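Open day at Ovach, Plokcombe – can they do the chores yet?

September 10, 2020

Short answer, no. Longer answer below, typed up on the train back so forgive the state of it.

Ovach had their doors open from ten. I got there late, missed the welcome talk, got a badge and a paper cup of very strong coffee. The building is the old carpet warehouse behind Plokcombe station, two floors, bad signs. If you go to the next one (February, they think) use the side entrance on the canal side. The front one has a buzzer and I stood there pressing it like a fool.

Ground floor is the shop work. Shelf stocking, bagging, carton folding. Upstairs is the home stuff. I had planned an hour for each and spent most of it downstairs, which was a mistake, because upstairs is where the good arguments were.

Shop floor first.

The stocking demo is one arm on a rail facing a run of store shelves. Cans, jars, boxed pasta. Cans it does well. Picks from a crate, turns the label out, slides it in, next. Slow but steady and I'd happily leave it alone overnight with a pallet of soup. Boxed pasta fine too, one crushed corner while I was there.

Then somebody in the crowd asked about chips. Bags of chips, the puffy kind. Long pause. They do have a suction tool for bags and they swapped it in for us, took a while, and it got two up and lost the third on the way over. It landed on the floor and the arm carried on and placed nothing, very carefully, on the shelf. Good-natured laugh all round. The engineer said that one is on the list.

Same story at the bagging counter. Anything with flat hard sides, yes. Bread, no. Grapes, they wouldn't even try.

Carton folding was the best thing on the ground floor and had the smallest crowd. Flat blank in, box out, tape on. It isn't new, factories have done this forever, but this one changes between 17 box sizes without anyone touching it, and a small shop could maybe use that. Asked the price. Was told to leave an email address.

There was a Zotdale stand by the stairs with floor scrubbers. Already for sale, already in supermarkets, boring in the best way. One button, it scrubs, it goes home. I watched it go around a kid's dropped mitten twice. If you want a machine that does a chore today, it's that one, and you need a floor the size of a supermarket to make sense of it.

Upstairs.

Dishes: a rack of plates, one robot, one dishwasher. Plates good. Bowls so-so. Glasses they had taken out of the demo by the time I got up there, I didn't ask.

Laundry: folds towels. Only towels. 30 towels in a neat pile next to it, so it does work, but a T-shirt came out as a sort of parcel. I fold worse than that to be fair.

Tidying is what I want to talk about, because it's the chore I would pay for. Pick the small stuff up off the bed, put it in a box, done. A child can do it (in theory). And it turned out to be the topic with the most people working on it and the fewest people willing to promise anything.

The way they're going at it is hand-held grippers. You hold the thing yourself, two fingers, and do the job in a real room, over and over, and the recordings are what the machine learns from later. So the person does the chore first, a lot. They quoted 3258 recorded runs for tidying alone so far, of which 1241 are snacks and other small wrapped things. I said that seemed like a lot for snacks. They said it's not nearly enough.
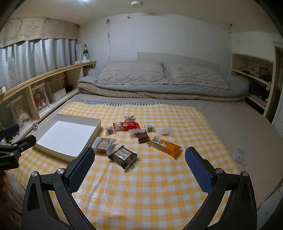
Wrapped snacks, one empty box. The tidying job, fingers open.

Look at the wrappers and you start to see the problem. I stood and listened to two of the staff disagree over it for a good ten minutes and it was the best part of my day. My notes, cleaned up a bit:

Clear wrapping is the worst. A whitish see-through packet on a checked cloth more or less turns into cloth. People find it by knowing there ought to be something there. Cameras have a harder time, and the shiny ones throw light back at you on top of that.

Every packet wants a different grip. Crimped ends are handy if they stick out. A flat sachet has nothing to get hold of, you end up pinching the fabric as well and lifting both. A cake or pastry in a wrapper you can crush without noticing, and then technically the chore is done but nobody wants the pastry.

Things on top of other things. One packet overlapping another, which do you take? A person doesn't even think about it. The machine may go for the bottom one and flip the top one who knows where.

And the strays. There's always one that's ended up away from the rest, out on the sheet. Easy to miss if you only work where the pile is. One of the staff thought strays would sort themselves out with more recordings. The other one thought no, somebody has to teach it to look around when it thinks it's finished. I'm with the second one. My own family has never learned it.

Beds came up too. A table is flat and hard and stays put. A bed gives. Press down to get under a packet and the cloth creases and the packet shifts. I hadn't thought of that and I've been making beds my whole life.

They let visitors have a go with a gripper on a practice table, so of course I queued. Lighter than I expected. The squeeze is fine, it's the aiming that gets you, your hand is further back than your brain thinks it is. I did a tea bag, a bar of soap and a pen. The pen took me four goes. After that I was a lot more forgiving about the arm downstairs and its chips.

Question I kept asking everyone: when could I buy one that tidies a bedroom? Answers went from "three years" to a shrug to a quite long speech about insurance. The woman at the Zavala table (they make the finger pads, or some of them, I wasn't clear) gave what I thought was the most useful answer. She said forget the whole room. Ask for one job, same place, same box, every evening. That could come fairly soon. Somebody's bedroom, with everything in it that a bedroom has, cables and curtains and clothes stuffed on a shelf, that's another matter.

So where does that leave the shop floor against the home? My quick tally –

Close to ready: cans, boxes, carton folding. Scrubbing floors is past ready.
Getting there: plates, towels.
Not yet: soft bags, glasses, T-shirts, anything thin and see-through.
Wouldn't try in front of visitors: grapes.

Shops are ahead and I think the reason is dull. A shop can change its shelves to suit the machine. I'm not changing my bedroom, and I doubt you are either.

Practical bits for anyone going to the next one. Entry was free, you book a slot but they didn't check mine. Stairs are steep and the lift is slow but there is one. Food is one van in the yard, cash only, sold out of everything but egg by one o'clock. Kids were welcome and were frankly better at the gripper table than the adults. Bring a layer, the ground floor is freezing. No photos of the laundry room, there's a sign and they mean it. Upstairs gets very full after lunch so do it first, the oposite of what I did.

Didn't get to: the window cleaning talk, and a thing with a litter tray that I heard people groaning about from across the room. If anyone saw that one please write in, I'd like to know how it went.

Train's pulling in. Will fix the typos tonight.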